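Home Issues Articles Authors Contact

4. Resting partners and the settling of disputes

4.1 Background to the observations

The two goat herds kept at Vedatdale had been housed on the same ground for several years before the study began, and the animals in each herd knew one another well. The upper herd used the long barn and the sloping field behind it. The lower herd had the smaller barn at Kidley, with a yard that opened on to rough pasture. Both were fed hay twice a day from wooden racks, and most of the disputes described in this section began at or near those racks.

Earlier work by Gunawardena and Pasichnyk on the Marikar flock had suggested that sheep which lie down side by side are less likely to push one another away from food. Goats quarrel more openly than sheep, and their disputes are easier for an observer to see and to time. It was therefore thought useful to ask whether the same link between resting and feeding could be found in goats, and whether animals that had quarrelled would come back together sooner if they were regular resting partners.

A dispute was recorded when one goat butted, bit or chased another, or when one goat lowered its horns at another and the second gave way. Play between kids was left out. Where it was hard to tell play from a dispute, as it often was among yearlings, the record was marked as doubtful and set aside. A meeting was recorded as friendly when the two animals stood or lay in contact, when one rubbed its head along the neck or flank of the other, or when they fed from the same part of a rack with their heads touching and neither moved off.

4.2 Numbers of disputes and of friendly meetings

Some 2,000 disputes were noted across the two herds. Of these, 1,474 could be used in full, the rest having been broken off when the animals were moved, when visitors entered the yard, or when the light failed. The upper herd accounted for the larger share, as would be expected from its greater size. When herd size was allowed for, the two herds quarrelled at much the same rate.

Disputes were most common in the first part of each feed and fell away once the leading females had eaten and left the racks. In January, when the lower herd was kept in for long spells, this pattern was less clear. Animals that could not walk away from one another tended to have short, repeated disputes through the whole of the day, and the same two goats would often lock horns several times over the same corner of the barn. Khan (this project, field notes) describes one pair of older females who took up the quarrel again each time the barn door was opened.

Friendly meetings after a dispute were most often begun by the animal that had lost. This was true of both herds and of both sexes, although the males were few and little weight should be given to the result in their case. The losing animal would usually graze or stand with its back to the winner for a time, then move nearer by stages. Head rubbing was the most usual form of contact. In a smaller set of cases the winner made the first approach, and these were nearly all cases in which the two animals were mother and grown daughter.

4.3 The part played by resting partners

Each goat was given up to three resting partners on the basis of the night counts. The choice of partner was steady. A female that lay beside another in the autumn was very likely to be found beside her in spring, even where both had kidded in between and had been penned apart while they did so.

Pairs of resting partners quarrelled less than other pairs, though the difference was smaller than had been found at Marikar. When they did quarrel, they came back together sooner. The middle value for the time from the end of a dispute to the first friendly meeting was 15 minutes for resting partners and 40 minutes for all other pairs. Many pairs in the second group were never seen to come back together before the watch ended, and the true gap between the two groups is likely to be wider than these values suggest.

Kinship explains part of this result. Sisters, and mothers with their daughters, were common among resting partners, and kin came back together sooner than others did. The effect of resting together remained when kin were taken out, in the upper herd at least. The lower herd had too few unrelated partners for the question to be put to it – a weakness that was known when the site was chosen. 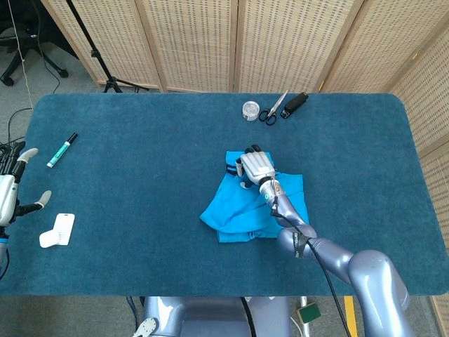 Figure 3. Cloth on a covered table.

4.4 Other explanations

It might be argued that resting partners meet sooner after a quarrel simply through being near one another more of the time. To test this, each dispute was matched with a watch of the same two animals on the following day, at the same hour, when no dispute had taken place. Resting partners were indeed closer together on those days. They nevertheless met sooner after a dispute than on the matched day, and this was not so for other pairs. Chance meeting does not seem to be a full answer.

A second possibility is that the watcher's own view of which animals were friends had coloured the record. Navaratnam scored a portion of the disputes again without knowing the night counts, and agreement with the first record was good for butting and chasing. It was poorer for head rubbing, in part through the difficulty of telling a short rub from a push when the animals were close to the barn wall. Doubtful cases were dropped from both sides of the comparison.

The state of the ground may also matter. The Kidley yard turns to mud after rain, and the goats then crowd on to the raised part beside the water trough, where friends and rivals alike must stand close together. Sultana has suggested that wet days should be treated apart in any later study, and the authors agree.

4.5 Points for herd management

Keepers often part animals that fight. The findings given above suggest that some care is needed before a long-settled pair is parted on the strength of one bad morning, as such pairs seem well able to settle matters between themselves. Where animals must be moved for kidding or treatment, it may help to move resting partners together and to return them together. A further feeding rack, set well away from the first, is likely to do more to lessen disputes than the removal of any one animal – and the Ernach trials now being planned will look at this point directly.

Received in revised form July 18, 2018.

Share 15 Comments 2

Related articles
Lying places and shelter use in hill sheep
Head rubbing among housed goats: a short report
Feeding racks and crowding in small herds
Mothers and grown daughters in the Marikar flock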